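Lost property: what happens to it now

From June the lost property desk at the Gredus leisure centre moves from the front counter to the side office next to the cycle racks. The desk will be open every day except Sunday. If you come outside those hours, reception can take a description and a phone number, but they no longer hold the key to the store.

The move follows a clear-out that Benvinda Henriques and Zeyu Jia finished last month. They logged 2807 items, some of them handed in before the new pool opened. Most were the things you would expect: goggles, single gloves, water bottles, umbrellas and a great many children's jumpers with no name in them. There were also two wedding rings, a trumpet mouthpiece and a full set of false teeth in a labelled case. The teeth have gone home to Purkow.

Under the new rules we keep ordinary items for 30 days. Clothes and shoes that have not been claimed by then go to the charity shop on Mokent Road. Towels and swimwear are kept for a week and then thrown away. Phones, bank cards, passports and anything with an address inside are dealt with separately. We try to reach the owner on the same day, and cards that we cannot match to a person are cut up.

When you come to collect something, please be ready to say where and when you lost it and to give one detail that would not be obvious to somebody else. For keys, that might be the number of keys on the ring or the colour of the fob. For a phone, you will be asked to unlock it at the desk. You can send a friend or relative in your place if you give us their name first.
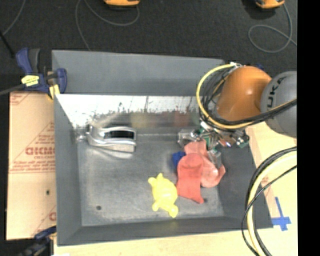 Small metal things are the hardest to return. Buckles, clasps, brooches and odd keys look much alike once they have been in a drawer for a month, and people often don't notice they are missing until long afterwards. If you have lost something of this kind in the past year, it is worth asking, even if you asked before and were told no. The old log was kept on paper and several pages were out of order.

Aiguo Wei is looking after the desk until the autumn, when Yuxi Tang takes over. Lockers are still emptied at closing time, and whatever is found in them is at the desk by ten the next morning that it opens.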